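Durkham Household Storage Survey: Data Card

Version 1.2
Last updated: August 19, 2023
Maintained by the Durkham Housing Data Office

Overview

The Durkham Household Storage Survey records how tenants in rented homes store food, clothing, tools and paperwork, and how much built-in storage their homes provide. The data set holds 2451 completed household responses. Each response covers one rented home and was given by one adult member of the household.

The survey was prepared jointly with Rurent, a rental housing association, and covers homes in the Bula and Alemneh districts. It is intended for use by housing planners, students of home economics and tenant advice services. It is not a survey of rent levels or of building safety, and it should not be used as a source on either subject.

Definitions

The questionnaire uses the term "open unit" for any piece of storage furniture without doors, and "closed unit" for any piece with doors or drawers. A compartment is a space bounded on both sides by a wall or an upright divider. Where a shelf runs across a compartment, the spaces over and under it are still recorded as a single compartment, and the shelf is entered separately in the field shelf_count. 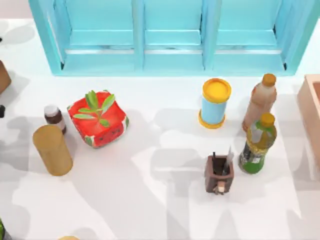

Respondents were asked to leave out any furniture that they planned to dispose of within the month. Items stored outside the home, such as in a shared basement or a rented garage, are recorded in a separate table and are not added to the household totals.

Files

households.csv — one row per household, with district, household size, number of rooms and length of tenancy in years
units.csv — one row per storage unit, linked to the household by household_id
offsite.csv — storage kept outside the home
codes.txt — the full list of answer codes, including codes retired after version 1.0

All files are encoded in UTF-8 and use a comma as the separator. Missing values are left blank. The code 99 means that the respondent declined to answer and must not be treated as a number.

Main fields in units.csv

unit_id: identifier, unique within the file
household_id: identifier of the household
unit_type: open, closed or mixed
compartments: whole number
shelf_count: whole number
built_in: yes or no
room: kitchen, bedroom, hall, bathroom, living room or other

Color was recorded in free text and later grouped. The original wording is kept in color_raw, and the grouped value in color_group.
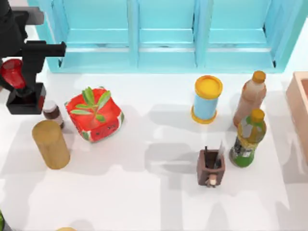 Figure 2. Open unit, three compartments; color_group: blue.

Collection

Responses were collected by a paper form sent by mail, with an online form available on request. The form took up to 30 minutes to complete. Both versions carried the same questions in the same order. Households that did not reply received one reminder letter in December, and no further contact was made.

Entries from paper forms were typed twice by separate clerks. Where the two versions differed, the scanned form was consulted and the entry corrected.

Known limitations

Homes with a single occupant are underrepresented in Alemneh. The office has not supplied weights to correct for this, and users who compare the two districts should take household size into account.

The distinction between built-in and freestanding units proved difficult for some respondents, particularly in older buildings where wardrobes had been fixed to the wall by earlier tenants. The field built_in records the answer as given.

In version 1.0, 13 households appeared twice under different identifiers. The duplicates have been removed, and the retired identifiers are listed in codes.txt.

Privacy

Names, street addresses and telephone numbers were removed before the files were prepared. Location is given by district only. Users may not attempt to identify any household, alone or in combination with other sources.

License and access

The data may be used free of charge for research, teaching and public planning. Commercial use requires written permission from the Durkham Housing Data Office. Published work should cite the title of the survey and the version number. Corrections may be sent to the office in writing and should quote the household_id and the name of the file.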